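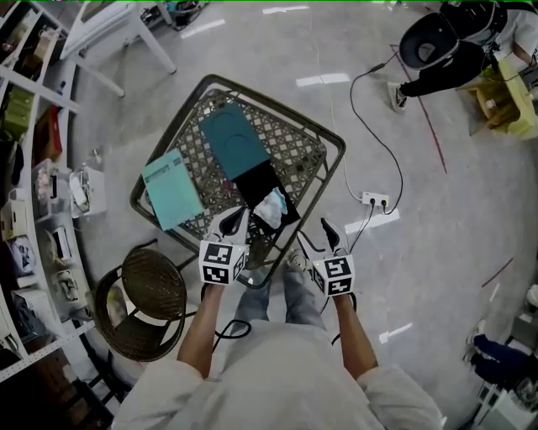
Ferberg, 26. November 2018. Das Bündnis der Weggezogenen, ein Zusammenschluss früherer Einwohner der Stadt, droht dem Rathaus mit neuen Kundgebungen. Grund: die unabhängige Beschwerdestelle für den städtischen Ordnungsdienst, im Frühjahr zugesagt, gibt es immer noch nicht. Keine Räume, kein Personal, keine Telefonnummer. Frist bis März, danach will man wieder auf die Straße, in Ferberg und zeitgleich in Briem, wo viele der Mitglieder heute wohnen. Erkennungszeichen sind wie schon im Sommer Tücher in Weiß und Hellblau. Die sollen dann an Taschen, Jacken, Fahrrädern hängen. Eine Anmeldung liegt der Versammlungsbehörde nach deren Auskunft bisher nicht vor.

Zur Vorgeschichte, kurz. Ferberg lässt seit zwei Jahren Teile des Ordnungsdienstes von der Firma Vesance erledigen. Streifen am Bahnhof, im Stadtpark, abends auch rund um den Busplatz. Im Mai dann die Kontrollen am Busplatz, bei denen mehrere Jugendliche aus Plidenow über Stunden festgehalten worden sein sollen. Die Stadt sprach damals von "Missverständnissen im Ablauf", die Firma von einem normalen Einsatz. Ein Verfahren wurde eingestellt, ein zweites läuft noch. Danach Proteste, erst klein, dann jede Woche. Anfang Juli saßen die Leute auf der Rathaustreppe und gingen nicht mehr weg, bis jemand rauskam.

Herausgekommen ist ein Papier mit 5 Punkten. Beschwerdestelle außerhalb der Stadtverwaltung. Sichtbare Dienstnummern auf den Jacken. Offenlegung des Vertrags mit Vesance. Schulungen, und zwar vor dem ersten Einsatz. Ein jährlicher Bericht an den Rat. Unterschrieben von der Stadtspitze, beklatscht, fotografiert. Umgesetzt sind bis jetzt die Dienstnummern, und auch die nur zum Teil, denn an den Winterjacken fehlen sie.

Genau da setzt das Bündnis an. In der Erklärung, die am Montagmorgen

Korrektur: in der Erklärung, die der Redaktion heute zuging, heißt es, man habe "lange genug höflich nachgefragt". Man lebe zwar nicht mehr in der Stadt, habe dort aber Eltern, Geschwister, zum Teil Kinder. Wer am Wochenende mit dem Zug ankomme, laufe über denselben Busplatz wie alle anderen. Die Erklärung trägt 60 Unterschriften, die meisten aus Briem, einige aus dem Ausland. Beigelegt war eine Liste mit 28 Schilderungen von Kontrollen aus den vergangenen Monaten, anonymisiert, teils mit Uhrzeit, teils nur mit dem Ort. Überprüfen ließen sich die Fälle auf die Schnelle nicht.

Das Rathaus reagierte am Nachmittag schriftlich. Man stehe zu allen Zusagen. Die Beschwerdestelle sei "in Vorbereitung", der Haushalt müsse aber erst durch den Rat. Eingeplant seien dafür 40 Wochenstunden, also eine volle Stelle, angesiedelt vorläufig beim Rechtsamt. Vorläufig heißt wie lange? Dazu keine Angabe. Auch zur Frage, ob der Vertrag mit Vesance noch in diesem Jahr offengelegt wird, steht in der Antwort nichts. Auf Nachfrage hieß es, es würden Geschäftsgeheimnisse geprüft.

Beim Bündnis kommt das schlecht an. Rechtsamt, das sei eben wieder die Verwaltung, und in Punkt eins stehe ausdrücklich außerhalb. Wer sich über den Ordnungsdienst beschweren wolle, müsse dann an der selben Pförtnerloge vorbei, an der auch die Streifen ihre Schlüssel abholen. Gefordert wird stattdessen ein Büro in der Innenstadt mit Sprechzeiten am Abend und einer zweiten Sprechzeit in Plidenow. Von dort fährt der letzte Bus nach Ferberg schon früh, tagsüber kommt man kaum hin ohne frei zu nehmen.

Vesance selbst wollte sich zu den Schilderungen nicht im Einzelnen äußern. Die Mitarbeiter seien geschult, Beschwerden würden intern bearbeitet, mit der Stadt arbeite man vertrauensvoll zusammen. Zu den fehlenden Nummern: Nachlieferung bestellt.

Im Rat ist die Lage unübersichtlich. Die größte Fraktion will die Haushaltsberatung abwarten und warnt vor "Ultimaten von außerhalb". Leute, die in Briem wählen, könnten nicht in Ferberg die Tagesordnung schreiben, so ein Satz aus der Fraktionsmitteilung. Die Opposition hält dagegen, die Zusagen seien nicht den Weggezogenen gemacht worden sondern allen, schwarz auf weiß. Sie will in der nächsten Sitzung beantragen, dass der Vertrag wenigstens den Ratsmitgliedern vollständig vorgelegt wird. Bisher kennen sie nur eine Zusammenfassung. Ob sich dafür eine Mehrheit findet, ist offen, zwei kleinere Gruppen haben sich noch nicht festgelegt.

Aus Plidenow selbst gemischte Stimmen. Der Ortsbeirat unterstützt die Forderung nach einer eigenen Sprechzeit, hält die Frist aber für zu knapp. Einige Eltern, deren Kinder im Mai dabei waren, wollen mit dem Bündnis nichts zu tun haben und warten lieber das laufende Verfahren ab. Andere haben mit unterschrieben. Am Busplatz hieß es heute Mittag bei einer kurzen Umfrage mehrfach, es sei ruhiger geworden seit dem Sommer, die Streifen grüßten jetzt sogar. Eine Verkäuferin sagte, sie sei froh, wenn abends überhaupt jemand da ist. Ein Schüler meinte, er nehme weiter den Umweg über die Brücke.

Wie viel Druck das Bündnis im März tatsächlich aufbauen kann, bleibt abzuwarten. Im Juli waren die Kundgebungen von Leuten aus der Stadt getragen, die Auswärtigen kamen am Wochenende dazu. Die damalige Schülergruppe hat sich inzwischen aufgelöst, ein Teil macht Ausbildung oder ist selbst weggezogen. Das Bündnis kündigt an, vorher noch einmal das Gespräch zu suchen, und hat dem Rathaus dafür drei Termine im Januar vorgeschlagen. Bestätigt ist davon keiner.

Die Ratssitzung mit dem Antrag zum Vertrag ist öffentlich, Beginn wie üblich 18 Uhr, großer Saal. Fragen von Einwohnern müssen vorher schriftlich eingereicht werden. Ob auch Weggezogene Fragen stellen dürfen, wird nach Angaben des Rathauses noch geklärt. Wir berichten weiter.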